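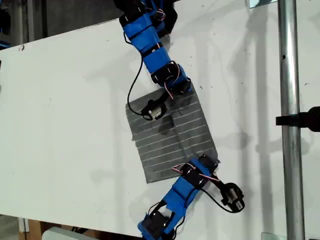 Efren Javier

Marnar has changed the way it cuts its dark grey striped matting and will sell the material as loose squares from December, the Clokunholm supplier said on Friday. Until now it has been sold only by the roll, with a minimum order that put it out of reach of most small workshops.

The matting carries thin white lines, evenly spaced and parallel, over a textured grey surface. The lines serve as a rough guide when parts are being set out on a bench or board, and they run right up to the cut. Marnar will not bind or hem the squares. Buyers should expect some fraying and a slightly uneven edge, and the firm advises trimming with a sharp blade and leaving any long threads alone until the piece has been laid flat for a day.

Abilio Pacheco, who runs the cutting room, said binding had been tried on two batches and dropped. "A bound edge stands up higher than the rest of the mat. Put it on a flat board and anything you lay across it rocks. We would sooner send it out plain and have people trim it themselves."

The first run will be 200 squares, all from the same roll stock. Orders are limited to two per customer until that run has gone. Marnar has not given a date for the second, which depends on how much of the roll is held back for existing trade accounts.

There is no adhesive backing. On smooth white board the mat can be turned to any angle and shifted again without leaving residue, though it will need tape or a weight at the corners if cables are likely to be dragged over it. Scuffing shows up as darker patches on the grey and can be brushed out in most cases – worn patches cannot, and the mat should be turned over or replaced at that point.

Stock for the squares will be held at the Datdale depot, where 17 trade customers already collect. Counter sales there will open in the mornings only. Postal orders are to be sent rolled, with the lined face outwards, as folding leaves a crease across the lines that takes around a week to settle.

A lighter version, listed under the name Lý, stays on the roll for the time being. Pacheco said its weave was too open to be cut small with the present blades, and new ones have been ordered.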